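Fine grit left behind a line at the dustpan lip, wood-look floor

Posted by kulivik_flat

I sweep a light wood-grain floor every Friday and always end up with a thin line of dust where the pan was. Is it the pan or me?

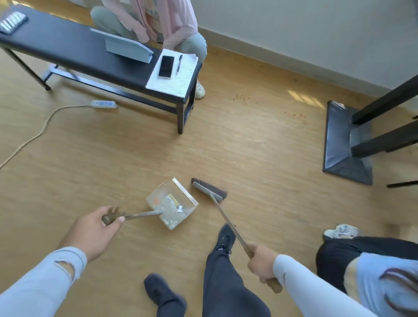

wosine22

Mostly technique. Pull the pan back a hand width after each pass and sweep again, two or three times. Tilt it so the lip sits flat along its whole length. A clear pan like the one in the photo, with the scraps and pale bits inside, lets you check what you've picked up before you move on. Empty it before it gets full - grit slides back out.

Fevmont

Damp paper towel for the last bit. Works for me.

dubey_h

check the lip for nicks, mine had 2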